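Looking After Your Hand-Held Gripper: Questions We Get a Lot

Last updated Apr 30, 2026 by Aisyah Teoh, Skollside workshop

How often do I change the fingertip pads?
Every 400 picks if you mostly handle glazed dishes. Fabric goes a lot longer, and some 3,000 picks is what we get on towels. Look at the corners before each session too. Once a corner lifts, it only gets worse, and a fresh pad feels wonderful!

My pad edges look a bit fuzzy. Is that bad?
Nope, a little fuzz is fine. A corner that peels back far enough to slip a fingernail under should be stuck down or replaced the same day.

Can I run a thick pad on one finger and a thinner one on the other?
Sure, plenty of our crew like it that way for bowls (me included). Just redo the zero afterward. Close the fingers gently until the pads touch, hold for 4 seconds, and save. If you skip this the log will say the fingers are open when they're shut, and you'll spend an afternoon chasing it.

How do I get old adhesive off?
Peel slowly from the tip downward, then wipe with rubbing alcohol on a cotton rag. Keep blades away from the plastic, please. Let it dry for 30 minutes before the new pad goes on. I know, it's hard to wait.

What about the metal rings in the fingers?
Wipe them with a dry cloth and leave them alone. No oil! It creeps onto the pads and then every dish feels like a bar of soap.

I use two grippers together. Anything special?
Zero them one at a time, and label the pad sets left and right so they don't get swapped in the drawer. The Brumen bench has a nice little rack for this.

What's a good test after fitting new pads?
A bowl on a tray, every time. Come in from the side, close on the rim, lift an inch and set it back down. Do it with an empty bowl first, and keep the other dishes off the tray so you've got space to swing the fingers.

Where do I find spare pads?
Second drawer under the Plodico cabinet. Write down what you take so Hidayat can reorder. 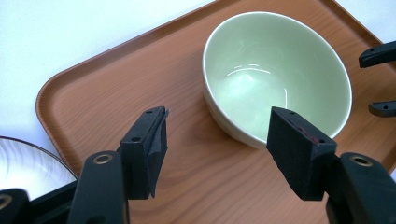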